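Wemdale Robotics Club – progress report, December
Prepared by Anayeli Becerra for the Verar grant office

The club has 20 students this term, up from the spring. Most of the grant has gone to two Rideck arms and spare fingers. We have 4 meetings left before the regional event.

Work since the last report

The sorting team moved from wooden blocks to household items in October. With blocks the arm picked correctly in 81 percent of tries. With mixed items on a cloth it is at 77 percent, and most misses are flat things. Thin packages slide or fold when the finger comes down on the long side. Dinesh Bhattacharjee has the students logging every miss by item and angle.

The camera group has had a harder time. Close-up pictures come out soft, and the software then has little to use except color. Shiuli Dewan's students are trying a color-first step, blue against yellow to begin with, before any attempt at shape. It runs but is slow.

Spending is on plan. One motor was replaced under warranty. We would like to move the unused travel money to a better lens – please confirm by email.

Still open: the judges' item list, and a second practice room at Nic Aodha.

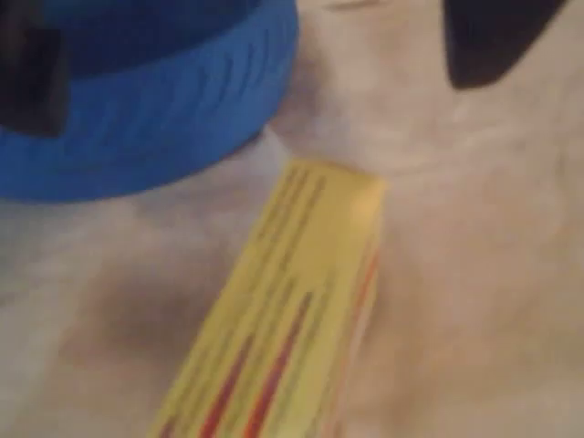
Perrine Bailly replied that the travel money can be moved, and asked for the miss log to be attached to the next report, with flat items listed separately.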